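Workshop notebook: mending and thread sorting
January, entered by Naheed Gondal, 4:40 pm
3 comments

Carried on with the thread this afternoon. The box from Karamanlidis has been under the bench since before the holidays and every time one of us needs a length of something we pull out a knot the size of a fist. Theano started on it last month and got the blues and grays wound onto cards. I took the red-purple, which is the worst of it.

Weighed the lot before starting: 309 g with the box. Didn't weigh the box by itself, so that number is only good for comparing later.

What I did. Tipped the snarl into the white bin and worked from the bin onto the bare wood, a bit at a time. Pulling straight up from the middle tightens everything. Better to lift one loop, shake it, lay it down and look for where it crosses. Cutting is allowed if a knot takes more than 5 minutes. Anything shorter than 60 cm goes to the scrap jar for basting and tying off.

The plaid shirt is next in line after this and is staying in the tray until then. It needs the left cuff turned and two buttons. I had thought of using the red-purple for the buttons, to go with the red in the check, but held against the cloth in daylight it looks too pink. Navy would be safer. Theano has the navy card.

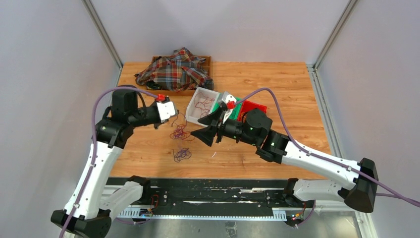
Bin, shirt tray and the two bundles of red-purple thread on the table. The darker coil nearer the front is the more compact of the two.

Two kinds of thread are mixed together in this color. One is the ordinary Firum polyester, smooth, comes apart without much trouble. The other is fuzzier and grabs. I think it came off the old Clitent cones but there is no label left to check. The fuzzy one snaps if you tug it, so I would keep it off anything that gets washed a lot. Fine for marking.

Tried the trick of dusting with a little talc. Helped on the smooth thread, did nothing I could see on the fuzzy one, and the talc gets on the table. Wipe down before any dark cloth goes on there.

Tried winding onto a Fullora card as well. The slots are too wide and the end slips out. Folded a bit of masking tape over the slot and it holds. Used the plain cardboard ones after that.

Stock no. for the replacement spool, in case we give up: 449 in the supply binder, second tab. I have not ordered it.

To do:
- finish the loose tangle, then wind both bundles
- reweigh with the box
- navy card back from Theano
- cuff and buttons on the plaid shirt
- more plain cards, the small size

Added later, T. Panagiotou: navy card is in the top drawer, left side. There are buttons in the tin that nearly match the ones on the shirt, four holes, slightly thicker. Try one on the cuff first and see if it goes through the buttonhole.

Share (0)
Workshop notebook, internal pages. Questions to Naheed or Theano.
Back to top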